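Unit 4: Brick Walls and Wood Floors
Building Materials, Section 10
Instructor: Rajkumari Mishra

Reading for this unit: Bansal course packet, chapter 14. Skip the part on lime.

4.1 Bond patterns

A bond is the way bricks are laid over one another. The long face of a brick is the stretcher and the short face is the header. In running bond every course is all stretchers, and each joint falls over the middle of the brick below. English bond uses one course of headers, then one of stretchers. Flemish bond mixes both in the same course.

Vertical joints should not line up from one course to the next. A stack bond breaks this rule on purpose and needs steel in the bed joints.

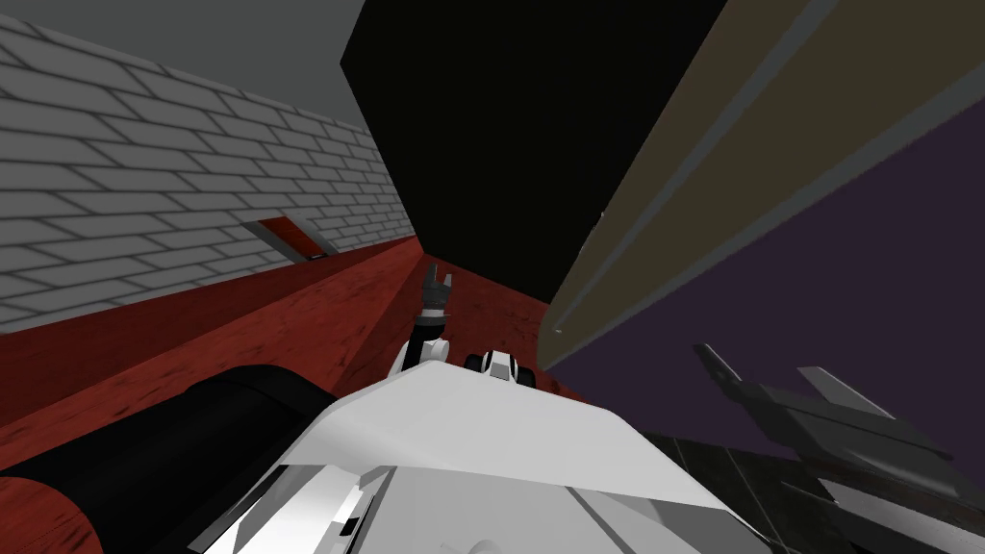

Mortar is softer than the brick it holds. If the wall moves a little, the joint cracks first, and a joint can be repointed. Hard mortar on old soft brick does the opposite — the brick faces break off and the joints stay standing.

4.2 Wood floors against masonry

Wood swells across the grain and hardly at all along it. A floor laid tight to a brick wall has nowhere to go in a damp summer, so it lifts. Leave a gap at the wall and cover it with a baseboard fixed to the wall only.

Let boards sit in the room before laying them. Pallavi Pathak's notes on the Nulham job are in the packet, page 19. She measured the boards again in December and found the gaps had opened up along the whole north side. Compare her table with the one we did in class.

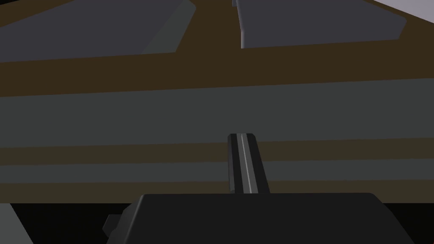
4.3 Homework

Do problems 1 to 4 and 18. For 18, draw three courses of each bond and mark the headers. Hand in drawings on paper — Raghavendra Shetty is grading this set and will not take files.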